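Sesetar Project Gallery: Folding by Hand, Learning by Camera

Sesetar is our study of how people fold laundry, and of whether a two-armed robot can pick up the same habits from recordings alone. The people who record for us use a pair of hand-held grippers in place of their fingers. No robot is present during collection. The motion of each gripper and the view from its camera are stored together, and a policy is trained on them afterward in the Cedach lab.

This page covers the garment folding part of the work. Earlier pages on Wostent (table clearing) and on the Pfeiffer drawer tasks are linked from the project index.

We started with towels on a lab bench. The policy trained on those recordings folded towels on that bench well enough and did poorly almost everywhere else. A different table height was enough to throw it off. For the second round we moved collection into homes and asked people to fold where they normally would - on a bed, a couch or the floor - and to use their own clothes.
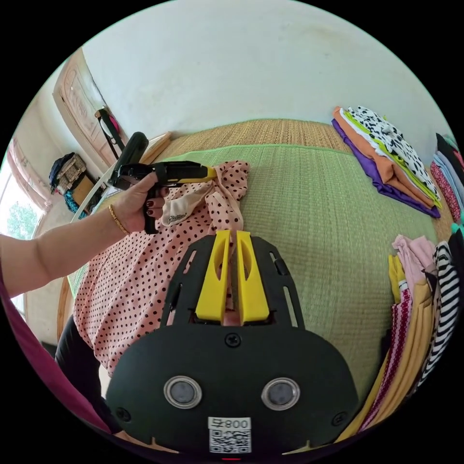 Clothing is harder than towels in a few ways that matter for the method. A towel has four corners that look alike, and any of them will do for a first grasp. A shirt or a dress has a neck, a hem and seams, and the right place to grab depends on how it landed. Thin cotton also bunches between the fingers, so a grasp that looks fine from one camera may be holding two layers where one was wanted. With a camera on each gripper, the second view often shows what the first one misses.

Pattern turned out to help. Dots and stripes give the tracking something to hold on to when the cloth moves, and the policy made fewer bad grasps on printed fabric than on plain dark fabric. We did not plan for this and have only a partial explanation for it.

Each session ran for around 200 folds, with breaks. People were told to work at an ordinary pace and to leave their mistakes in. If a sleeve slipped, they picked it up again and kept going. These recoveries were worth keeping: when we removed them from the training set, the policy tended to stop after its first missed grasp.

The test set has 103 garments, none of them used in training. The robot gets one attempt at each, starting from a crumpled pile, and a fold counts if the finished piece can be lifted and set on a stack without coming open. The home recordings did better than the bench recordings on every garment type except towels, where the two came out even. Long sleeves are still the weakest group.

Two things remain on the list. The first is sorting, meaning the choice of which stack a finished piece goes on, which people do without thinking and our policy does not do at all. The second is turning a garment right side out. We have recordings of it from 7 homes and no working policy yet.

The next set of recordings is planned for June and will cover children's clothes and socks.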